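Skukon handheld density meter
Vehicle and cargo inspection > Border and customs > Handhelds

Stock: 2 units, boxed with case and charger
Supplied by Bekska

The Skukon is held against a door panel, tyre or fuel tank and gives a number for how dense the stuff behind it is. A reading that jumps from one part of the panel to the next may mean something has been packed inside. It may also mean a bracket, a repair or a lump of filler. The maker's leaflet says it "finds contraband in seconds". We sell the thing and we wouldn't put it that way.

What it will do is help an officer decide which lorry to pull over and which panel to take off. On a quiet crossing, with one lane and plenty of time, you may get just as far with a torch, a mirror and somebody who knows the drivers.

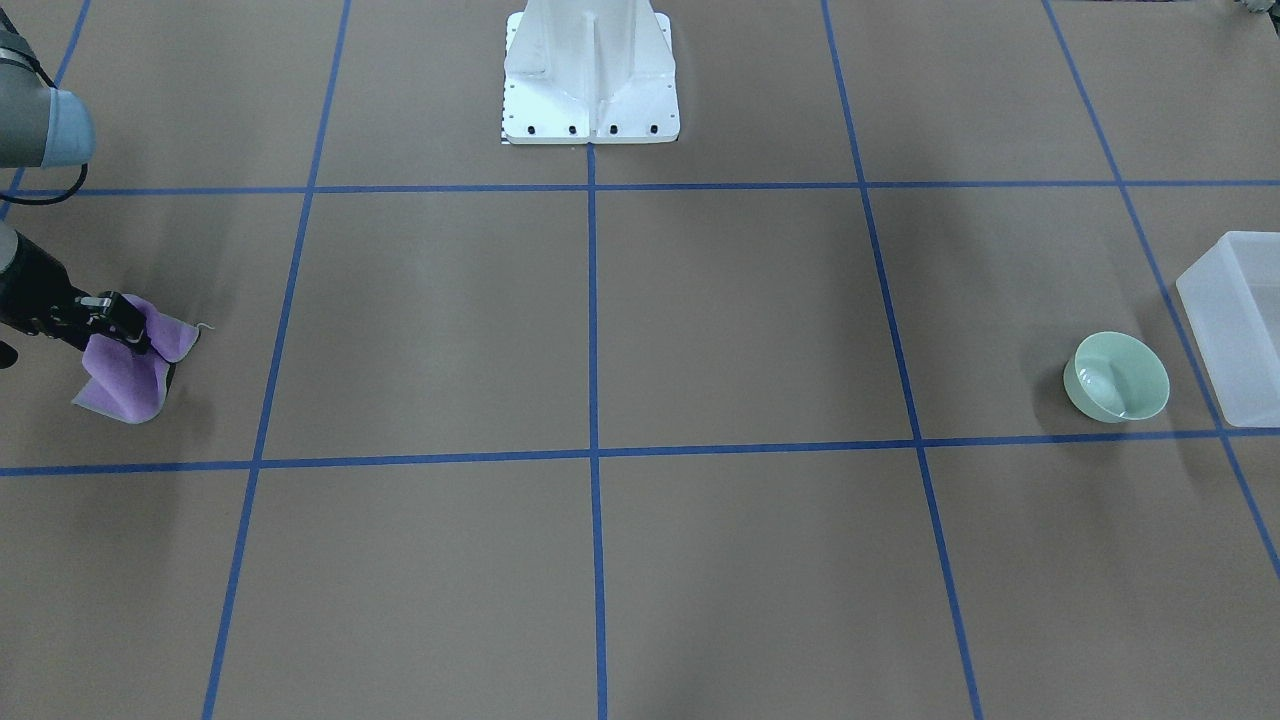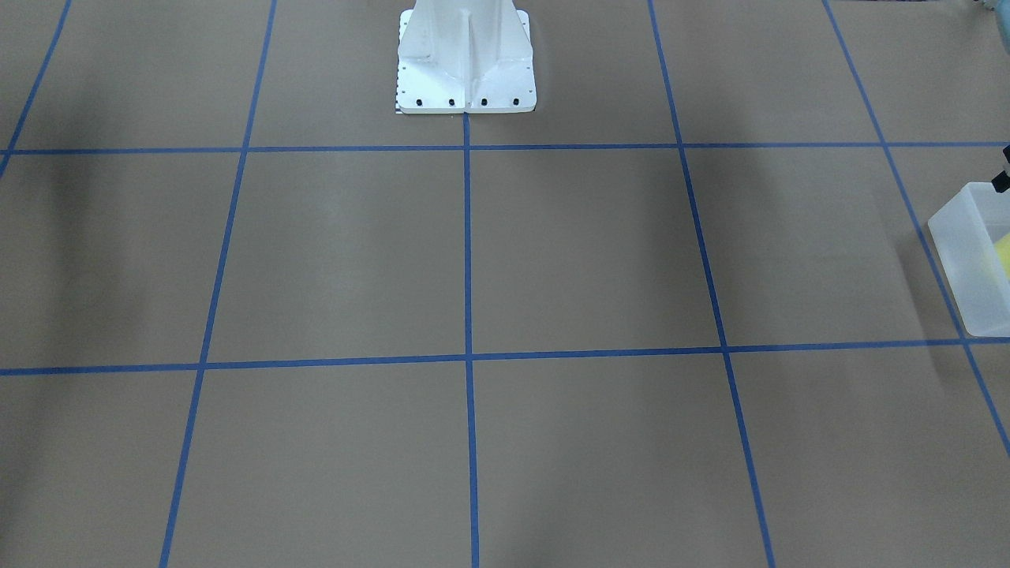 Mwaipopo, 12/19/18

We lent a demonstration unit to the inspection team here for 13 shifts. Mwanaisha Rotich, who runs the afternoon lane, used it on nearly 40 vehicles and marked two for a full search. One had cigarettes behind the rear trim. The other had a badly fitted speaker. She liked the weight and disliked the beeper, which drivers in the queue could hear perfectly well. The beeper can be switched off, but the setting is four menus down and goes back to loud when the battery is changed.

The leaflet also claims 500 readings per charge. We didn't get near that in the cold, and Mārtiņš Hunt in our workshop would plan on charging it every shift – more often if the backlight stays on.

Things to ask before you order:

Does it contain a radioactive source? Yes, a small one. You will need a licence and a locked store, and the leaflet puts this on the back page in grey type.
Will a reading stand up in court? Not by itself. Write down what you found, and where.
Is training included? A half day, at your post. The Viltow case study video that comes with it is mostly music.

Next delivery is due in January. Loan units can be booked by post commanders and customs offices only.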